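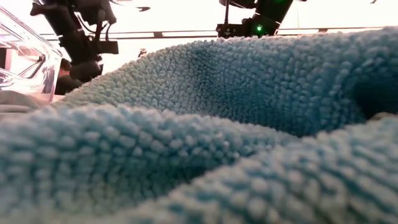

Terry cloth is driving me up the wall and I love it! I have two arms set up side by side to fold bath towels, and thin dish towels went so well that I moved straight on to the thick stuff. Now I have a fault I can't pin down. With a towel bunched up in big rumpled folds like the blue one, the left arm comes down near the slope of the rear fold and stops dead with an over-force error. The right arm carries on as if all is well. It still has its green light lit, so for a while I believed nothing was wrong, and the second arm kept pulling on a towel the first one had hold of. I popped a seam on a good towel that way (not the blue one, thankfully).

It happened 23 times out of 37 tries last night. Smooth cotton never does it. I've re-homed both arms, swapped the cables on the left one, and slowed the approach down to 7 mm per second. The controller is an Allo with the stock folding routine. Is this a force setting, a height problem, or am I about to hear that I've got the whole thing wired up badly? I'm happy to try anything, I'm having a great time with this project apart from the seams.

Posted by Unnur Frandsen
Jul 15, 2026
4 comments

Leire Bravo

What a fun one! You have two faults there, and I'd split them up before touching any more settings.

The first is the stop. Loops snag. A fingertip that slides over a dish towel will catch in terry, and then when the arm moves sideways even a little, the force reading shoots up. Also, the top of a pile like that is never where the routine thinks it is. If your height comes from one reading at the middle of the table, the fold on the side could be a good bit taller, so the arm reaches cloth while it still thinks it's in free air. Take a fresh height right where you plan to grab. Come straight down, close, and go straight up before any sideways move. I wrapped my fingertips in smooth tape and the snags dropped off right away, so try that first, it's a two-minute job.

The second one is the part I'd lose sleep over. One arm faulting has to stop the other. On my setup the green light only meant that arm had power and no fault of its own. It knew nothing about its neighbor. Look in your manual to see what yours means, but please don't use it as an all-clear for the pair. Tie the two stop circuits together with a proper safety relay, and have somebody who knows the wiring look it over. A software message between the arms is a nice extra, but it can hang, and then you're back to popped seams or a pinched hand.

Until that's done, keep your hands out and cut power to both before you clear a jam. Then go fold some towels!

Helpful: 7

atinga_fan

raise the force limit. mine was set super low from the factory and I put it up to 1000 on the slider and never saw the error again. works great on bath mats too!!

Helpful: 0

Leire Bravo

Replying to atinga_fan: glad the bath mats are going well, but please don't do this one, Unnur. The limit is what stopped the arm. With it turned all the way up, the left arm would have kept pulling against the right one, and the towel might not be what gives. Find the snag first and leave the limit alone.

Unnur Frandsen

Tape on the fingers, fresh height at the grab point, and I got nine clean picks in a row before bed! Then one snag, on the hem, so I'm going to look at how the fingers close there. The relay is on order and the right arm stays switched off until it's in. I checked the manual too, and the light is just as you said: own faults only. Thank you so much, I'll post again when both arms are back on.

Filed under: Two-arm setups > Faults and stops > Cloth and soft goods

Recent in this section
Inetti gripper won't open after a power cut
Best table cover for folding work?
Clevent relay hums when both arms are idle
Arm drifts to the left after a long night of socks
Fitted sheets: has anyone managed one yet?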